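Projeto Skekavano: copos de papel, do balcão ao lixo
Relatório de projeto de aluno

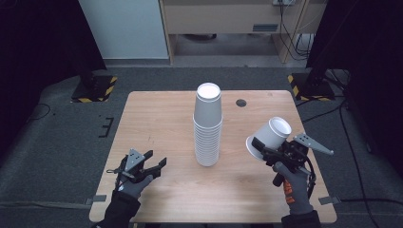
Rokeya Samarakoon

Imprimir | Enviar por e-mail

Quando escolhi o tema, a minha irmã riu-se. Copos de papel? Um semestre inteiro?! Mas eu passo pelo bar da escola todos os dias e já andava com isto na cabeça desde novembro.

A primeira coisa que aprendi foi a arrumá-los. Uma pilha de copos brancos virados ao contrário, com a boca no tampo da mesa, fica bem mais estável (experimentei das duas maneiras e a outra caiu-me duas vezes). Também gosto de ver os rebordos todos encaixados, parecem risquinhas. Tirar um copo de cada vez é que é mais chato do que eu pensava, porque às vezes vêm dois colados e tem de se torcer um bocadinho.

Depois fui falar com o bar. Compram caixas de 500 e numa semana normal gastam 337 copos, quase todos para café. Fiquei parva! Perguntei se alguém trazia caneca de casa e responderam-me que só os professores de Matemática.

A minha proposta é um desconto de 6 cêntimos para quem trouxer caneca. Ainda não sei se o bar aceita, ficaram de me dizer. Entretanto pus um cartaz ao lado da máquina, com a letra torta, mas lê-se bem.

Imprimir | Enviar por e-mail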